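Gripper Comparison Gallery: Prorance and Trenden Finger Sets

The Gill Manipulation Laboratory is comparing two finger sets for its two-arm workstation. The Prorance set uses a textured contact pad with a short taper. The Trenden set is longer and has a smoother face. Both are fitted without changes to the wrist mounts or the Prukar controller, and each is run through the same 51 tasks at one speed setting.

The gallery presents views from the workstation, taken from the head camera and from the small cameras carried at the wrists. Staff members may consult it when selecting a camera view for scoring. 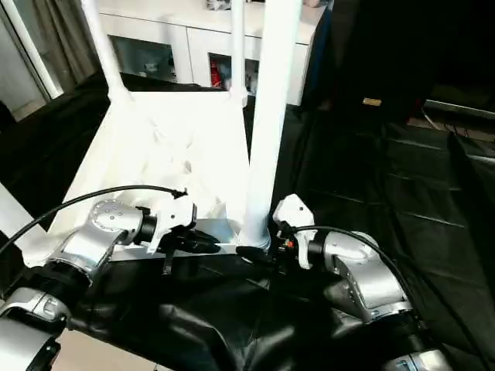 Head camera. Both arms are at the base of a white furniture piece with its legs pointing up.
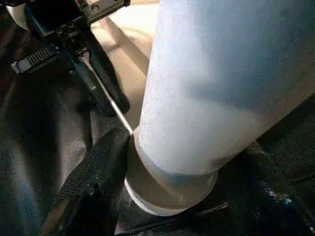
Wrist camera. A textured finger pad is set against the clear base of a frosted container.

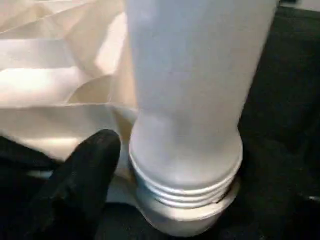

Wrist camera. The fingertip is close to the ribbed base of a white cylindrical object, with a small gap remaining.

Gill, June

Scoring is carried out by two reviewers working separately. A task is scored from the head camera first, and the wrist views are opened only when the reviewers disagree on whether contact was made. Of the 51 tasks, 38 have been scored for the Prorance set and 33 for the Trenden set. Scores will be posted when both sets are complete.

Pale parts with a matte finish remain difficult to judge from the head camera alone. Liette Petrenko, who directs the comparison, has asked that reviewers record which view settled each disputed score. Camera exposure is locked at the start of a session and is not to be adjusted between finger sets.

Finger changes are logged by Gordon Vachon. Groups wishing to propose an additional object for the task list should send him its outer dimensions, its weight and a note on any surface that must not be gripped. Objects with loose lids are not accepted at present.

Full-size copies of the gallery views are available from the laboratory office on request.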